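Rustent Living Room Tables

Version 3, updated in March

What is inside

Rustent is a small collection of notes and photos about low tables in living rooms and the things people keep on them: drinks, fruit, trays, small sculptures, remote controls. It has 103 tables from 74 homes. For every table there is one text file with the shape, the material of the top, the kind of base, the floor covering and a list of the objects.

I started it for my own use, when I wanted to understand how people arrange a table which everybody in the house must share. Later other persons asked for the files, so I wrote this page.

Folders

tables/ – one text file per table
photos/ – the pictures, same name as the text file
words.txt – the list of allowed words for shapes and objects
changes.txt – what is different from the older versions

How the tables are described

The shape is always the shape of the top, seen from above. A triangle with soft corners is written "rounded triangle" and not "triangle", because the two had very different results in the search. If the top is clear glass, the base is described also, as one can see it through the top. Fruit is written by bunch or by piece: two bunches of grapes are two objects, also when some grapes go far from the bunch. Bottles are written one by one, with the color of the cap. A tray is one object, and what lies on it gets its own line.
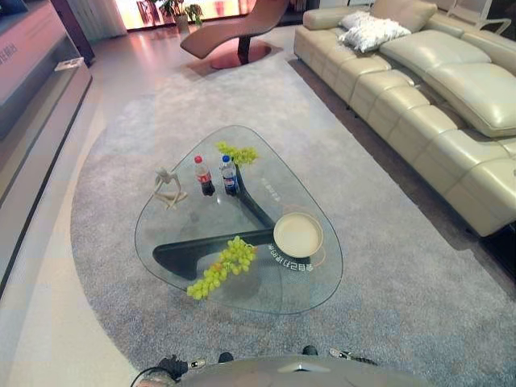
Evaristo Tlapale wrote to me that a glass table should have two lists, one for the things on the top and one for the things under it, because in his home the magazines live on the floor below the glass and his search never found them. I agree with him. From version 3 the field "under" exists, and it stays empty when there is only the base and the rug.

Known problems

The field "year" is weak. Most owners do not know the age of their table, and only one of them, in the Minska group, could show me a receipt (1964). Please do not use this field for statistics.

The Zabala group has many round tables and almost no glass. Figurines are difficult too – some are called "figure", some "sculpture", and I did not finish to correct it.

The object lists have 3000 lines in total. I checked all the lines of Minska by hand, and half of Clindo.

Corrections

Send the name of the text file and the line you want to change. Small corrections go in the next version, new tables have to wait until I finish Clindo.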